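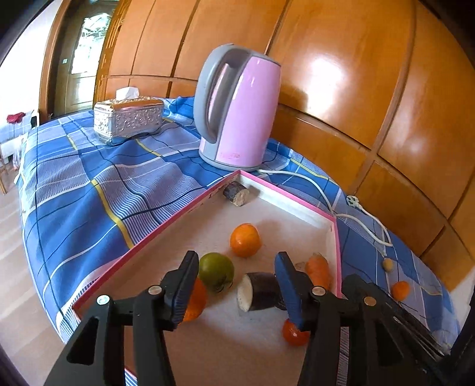 Attachment 1, view from the hand gripper, tray sorting task. Right pad is on the small tangerine.

Ticket 1919
Project: Atum, home demonstrations
Opened by: Sunita Sisodia
Assigned to: Naveen Kandpal
Status: Solved, waiting for confirmation
Subject: Gripper width does not return to zero, small fruits rejected in check

Sunita Sisodia, Wednesday, 10:40
Hello team. I am recording the tray task with the hand gripper, the one where we pick the fruits and vegetables one by one. Since this morning the upload check rejects many of my demonstrations with the message "width out of range at close". The large tangerine is accepted every time. The small tangerine is rejected almost every time, and I did not change my way of holding. I attached one picture so you can see the objects and the pads. I restarted the app two times and I cleaned the pads with a dry cloth. The message is the same.

Naveen Kandpal, 11:15
Thank you for the clear report. Please do these things and write me the result of each:
1. Close the gripper fully with nothing between the pads and read the width on the calibration page.
2. Open it fully and read again.
3. Tell me if the pads were changed after the last calibration.

Sunita Sisodia, 11:32
1. Closed and empty it says 7 mm. I think it must be 0.
2. Fully open it says 143 mm. I do not know the correct value.
3. Yes, Rajkumari Sengar changed both pads yesterday evening. She says the old ones were slipping. She did not run the calibration after, because the app did not ask for it.

Naveen Kandpal, 11:50
Then I understand it better. The new pads are thicker than the old ones, so the fingers stop earlier and the zero is wrong. On a big fruit the check does not notice, the error is inside the limit. On a small one it is too large. Please also check the screws at the base of both fingers. If a finger is a little turned, the calibration will be wrong again after some hours.

Sunita Sisodia, 12:20
The screw on the left finger was loose, I could turn it by hand. I tightened it with the small key. The right one was good. Then I ran the full calibration, three slow closings and three openings. Closed is 0 now.

One more question. In the picture I am pressing the small tangerine from above with the right pad. Is this a good demonstration or should I start again? The cut root piece is between the fingers and I have not much space for the fingers.

Geeta Dixit, 13:05
I answer this one, I review the recordings. Please do not keep it. The robot will learn to press on the fruit, and we had this problem already with the Berau set. Come down with both pads open, one on each side, and close slowly. If there is no space, take the neighbor first. The order is free in this task, only the sizes should be mixed. You can move the tray between recordings, but not during one.

Sunita Sisodia, 14:30
Understood. I recorded 22 new demonstrations with the small tangerine and the carrot piece. All passed the check. The rejected ones from the morning are still in my queue, should I delete them?

Naveen Kandpal, 14:41
Please leave them. I will mark them "bad zero" from my side – maybe we can correct the width later with a fixed offset, but with the loose screw I am not sure. I also opened a request to Abhishek Nautiyal that the app asks for calibration after every pad change. Please read the closed width again tomorrow before the first recording and write it in this ticket. If it is 0, I will close.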